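Glasses out again as Llanos tea afternoons return

The Monday tea afternoons are back at Llanos House from this week, after a summer without them while the downstairs lounge was being painted. Doors open 2.30pm, finish when the pot runs out.

Organiser Nelly Montoya said the new lounge is smaller than the old one but a lot warmer. Big sofa, low table, no more stacking chairs. Mint tea and lemonade will be served in glasses as before, the paper cups tried in spring were not popular and wont be coming back.

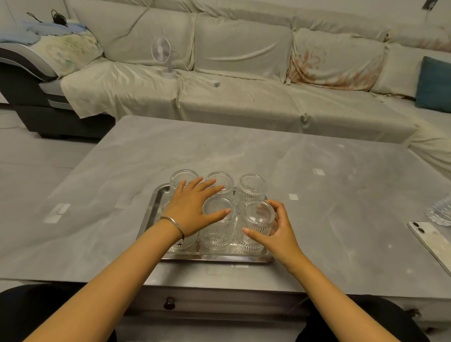
Trays go round from the coffee table, so please keep bags and coats off it. Anyone who can stay behind for the washing up should tell Nelly or Ruth Ayala on the day. Two people is enough, the sink is tiny.

The spring raffle raised £970, most of it already spent on the paint and a second hand urn. Another £120 came in last week from the cake stall run by Consuelo Sánchez, and that will go towards milk, sugar and biscuits up to Christmas.

Still wanted: teaspoons, a decent tea towel or three, and somebody with a car who can pick up Mrs Suominen and her sister from Vandura Road at 2.15pm. Lifts home are sorted.

No need to book. Entry is free, donatons in the tin by the door. Side entrance only untill the front step is mended.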